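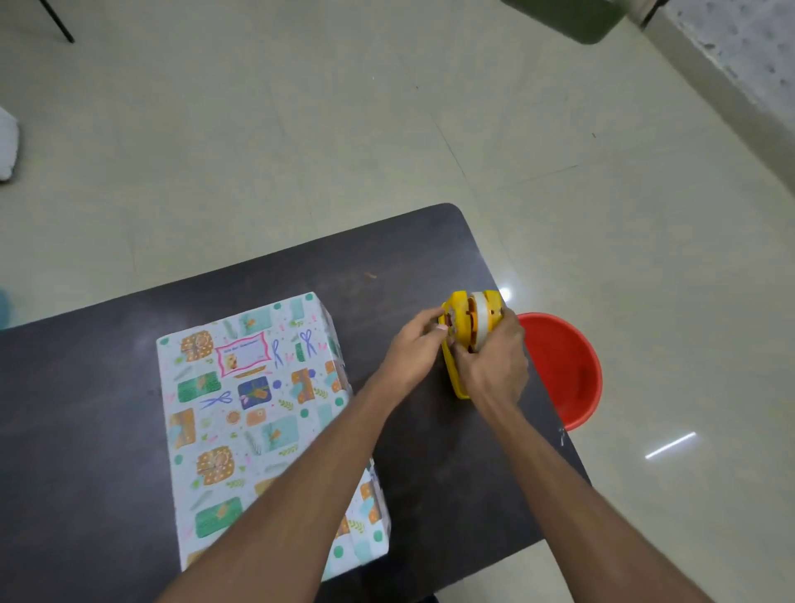
Según Unach, el anuncio de una vivienda se lee en el portal del edificio y no en casa, con el teléfono en una mano y cinco minutos antes de la visita, de modo que todo lo que no quepa en las primeras líneas llega tarde. La observación se recogió en la primera reunión de seguimiento y orientó buena parte del trabajo que se expone a continuación.

LA REDACCIÓN DE ANUNCIOS DE VIVIENDA USADA EN EL DISTRITO DE SALLBRIDGE
Memoria del proyecto de fin de ciclo
Mayo de 2018

1. Objeto del trabajo

La presente memoria estudia la relación entre el contenido de los anuncios de compraventa de vivienda usada y el número de solicitudes de visita que reciben. El proyecto se ha desarrollado con anuncios publicados en Sallbridge y en el barrio colindante de Darov, ambos con un parque residencial de edad similar y predominio de pisos en altura sobre casas adosadas.

El interés del tema procede de una carencia detectada en las asignaturas del segundo curso. La valoración, la fiscalidad y la documentación registral ocupan la mayor parte del temario, mientras que la descripción comercial del inmueble se trata en una sola unidad, pese a ser una de las tareas que con más frecuencia se encomiendan al personal en prácticas.

2. Material y método

Se reunieron 236 anuncios, todos ellos de viviendas en venta y todos activos en el momento de la consulta. Quedaron excluidos los locales, las plazas de garaje vendidas por separado, las promociones de obra nueva y los inmuebles ofrecidos con inquilino. Cuando una misma vivienda figuraba anunciada por dos agencias se conservó el texto más antiguo.

De cada anuncio se registraron la extensión, el orden en que aparecían los datos, la presencia o ausencia de los gastos de comunidad, la orientación, el año de construcción y el estado de las instalaciones. Se anotó también el uso de expresiones valorativas sin contenido comprobable – «oportunidad única», «zona inmejorable», «para entrar a vivir» – y su posición dentro del texto.

Las solicitudes de visita se obtuvieron de los registros cedidos por la agencia Prydderch, que facilitó los datos sin direcciones completas ni identificación de los propietarios. Este acuerdo limita el alcance de algunas conclusiones, puesto que no permite separar el efecto del anuncio del efecto de la calle.

3. Resultados

3.1. Extensión

Los textos muy breves recibieron menos solicitudes que los de extensión media. Por encima de los 440 caracteres, en cambio, no se apreció mejora alguna, y en los pisos sin ascensor la tendencia se invertía ligeramente. Una explicación posible es que los anuncios largos de este grupo solían retrasar hasta el final la mención de la escalera.

3.2. Orden de los datos

Los anuncios que comenzaban por la superficie útil, el número de dormitorios y la planta obtuvieron mejores resultados que los que abrían con una referencia al barrio. La diferencia fue más clara en Darov, donde la oferta es menor y los compradores comparan pocos inmuebles entre sí.

La superficie presentó una dificultad añadida. Una parte considerable de los textos no aclaraba si la cifra indicada era útil o construida, y en varios casos el dato del titular no coincidía con el del cuerpo del anuncio. Estas discrepancias se hicieron constar en la ficha correspondiente sin corregirlas.

3.3. Gastos y estado del inmueble

La indicación de los gastos de comunidad se asoció a un número mayor de visitas incluso cuando la cuota era elevada. Respecto de las reformas, los anuncios que señalaban qué se había renovado y en qué año (cocina, ventanas, instalación eléctrica) superaron a los que empleaban fórmulas generales como «totalmente reformado».

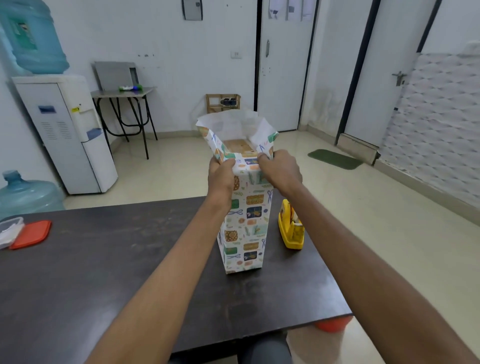 No se encontró relación entre las expresiones valorativas y las solicitudes recibidas, salvo cuando ocupaban la primera línea. En esa posición desplazaban información útil y el resultado empeoraba. Conviene interpretar este punto con cautela, ya que los anuncios con ese tipo de apertura correspondían con frecuencia a viviendas que llevaban más tiempo en el mercado.

4. Propuesta de plantilla

A partir de lo anterior se elaboró una plantilla de redacción dividida en 4 bloques. El primero recoge superficie útil, dormitorios, baños, planta y ascensor. El segundo describe la distribución siguiendo el recorrido natural desde la entrada. El tercero se reserva para el estado de las instalaciones, con años concretos siempre que el propietario pueda acreditarlos. El último reúne los gastos periódicos, el certificado energético y la disponibilidad.

La plantilla admite una frase sobre el entorno, limitada a transportes, centros escolares y comercio. Se desaconseja expresar las distancias en minutos si no se especifica el medio de desplazamiento.

Prydderch aplicó una versión preliminar a una selección reducida de inmuebles de su cartera. El periodo de prueba no ha concluido y sus resultados no se incorporan a esta memoria. La agencia ha manifestado su intención de mantener el formato hasta agosto, con una modificación en el bloque de distribución, que el personal comercial consideró demasiado rígido para los dúplex.

5. Limitaciones

El estudio no contempla la calidad de las fotografías, el precio de salida en relación con la tasación ni el efecto de las rebajas sucesivas. Tampoco se dispuso de datos sobre las visitas que terminaron en oferta, por lo que no cabe afirmar que una redacción más precisa acelere la venta. La procedencia única de los registros constituye asimismo una restricción evidente: otras agencias de Sallbridge trabajan con una clientela distinta y podrían ofrecer un panorama diferente.

6. Documentación anexa

El anexo A contiene el modelo de ficha utilizado para el vaciado de los anuncios. El anexo B reproduce la plantilla en su versión vigente, junto con las instrucciones de uso para el personal en prácticas. Ambos pueden consultarse en la secretaría del departamento, previa solicitud por escrito.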